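Flandov Storage Boxes, Series 831 and 879

The Flandov boxes are made for people who must keep many small things in one cupboard and still find them in the morning. We sell them since the first catalogue of our shop in Stanwood, and they are still the article for which customers write to us most often. On this page you find the sizes, the care advice and the answers to what is usually asked before an order.

## Which series is for you

Series 831 is the lower box. It fits under most kitchen shelves and it is good for tea bags, sewing things, batteries, plasters and similar. Series 879 has the same base but higher walls, so it can take spice jars standing up. Please measure the inside height of your cupboard before you order, and not the door, as the door is often higher than the space behind it.

Both series use the same lid. If you already have a box from series 831 and you buy later one from series 879, the lids can be exchanged. The old Sperling lids, which we sold before, do **not** fit. They look nearly the same, but the edge is thinner and the box will not close at the corners.

| | Series 831 | Series 879 |
|---|---|---|
| Height with lid | 8 cm | 10 cm |
| Lid | clip-on | clip-on |
| Can be stacked | yes | yes |
| Dishwasher | upper rack only | upper rack only |
| Freezer | no | no |

## Colours

The base is delivered in white, grey or pale green. The lid is always clear, so that you can see the contents from above when the box stands in a drawer. We are asked sometimes for a dark lid. At the moment the factory does not make it, and we do not expect it before December.

Small differences of colour between two deliveries are possible. If you need several boxes which must match exactly, it is better to order them together.

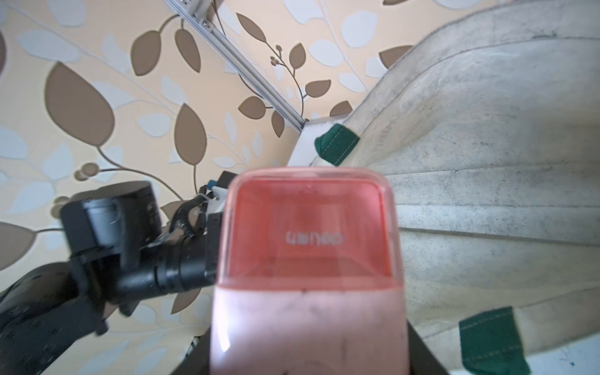

*Page last changed: December. Prices and delivery times checked on the same occasion.*

## Cleaning and care

Wash the box before the first use with warm water and a little washing-up liquid. Do not use the rough side of the sponge, it leaves fine lines on the lid which cannot be removed. Smell of onion or curry goes away if you leave the box open overnight with a spoon of baking soda inside.

Open the clips one after the other, beginning at the short side. If a clip feels stiff, put the lid for a minute in warm water and try again.

## Spare parts

Lids and clips can be ordered separately. Write the series number in the order, it is pressed into the bottom of the box. For boxes without a number please send us the length and the width, measured at the top edge.

Labels are not included. The paper labels from Fostell stay well on the front side and come off with warm water. We keep them in stock in white only.

## Delivery and return

Orders which reach us before 10 in the morning are packed the same day. Unused boxes can be sent back in the original carton. Lids that were ordered separately can be returned also, but the clips only if the bag is still closed.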